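Kostholm: our first game, start to finish
Project report by Meinir Lloyd and Otis Rosenthal

We spent this term building Kostholm, a small puzzle game set on an island where the tide moves the walls (yes, the walls!). Otis drew the maps and I wrote the code, and we argued happily over the sound.

The first build had 5 levels and a jump that felt like wading through porridge. Dilwyn Bellis told us to throw the jump out altogether, and what a difference! Once players could only push and pull, the puzzles got far more interesting.
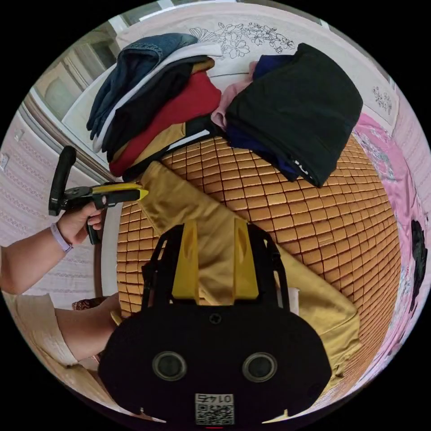 A yellow garment on the tiled mat, with folded clothes behind.

For testing we put the game up as a free download and 29 people sent back our form. Most got stuck on the lighthouse level, so we moved the second lever to where the tide reaches it early on.
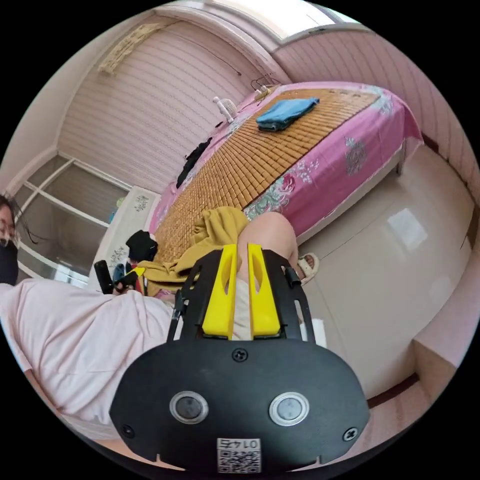
After that change we asked the same players to try again, and 54 bug reports came in over the next week. We loved reading them, even the rude ones. Saving still fails if you quit during a high tide, and Otis wants to fix that before we start on the boat levels in December.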